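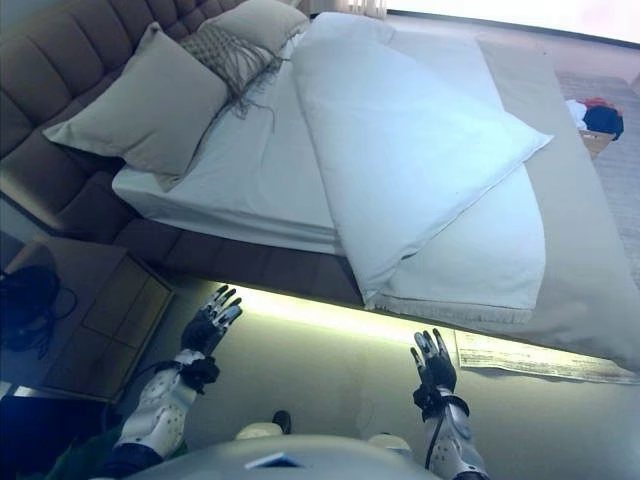
Making beds all day was wrecking my shoulders, and I'm glad to hand over the first pass as long as I still get to finish the room myself. We heard that from one of the housekeepers at Portela in our second week there, and it's a pretty good summary of how the whole floor talks about the new setup.

Welcome to the Portela gallery! We're following the housekeeping crew as they work robots into the daily routine - beds first, other jobs later. Thirteen rooms are in the trial, and it runs through June.

Bedding at the halfway mark: white duvet folded over on itself, beige throw across the foot, pillows up by the headboard. Both hands are out toward the mattress, fingers raised. The fringed cushion is a favorite with the crew, who have strong opinions about where it goes.

What has changed for people? Quite a lot, and we love hearing about it. Shifts now start with a short talk over the room list, and two housekeepers have moved into training roles with a raise. Everyone else gets about five extra minutes per room for the details guests notice. There were worries about hours too, and those got a proper meeting and a written promise from Portela.

More pictures go up when the crew starts on towels - they've been asking for that one since day one.

Posted 15 May 2021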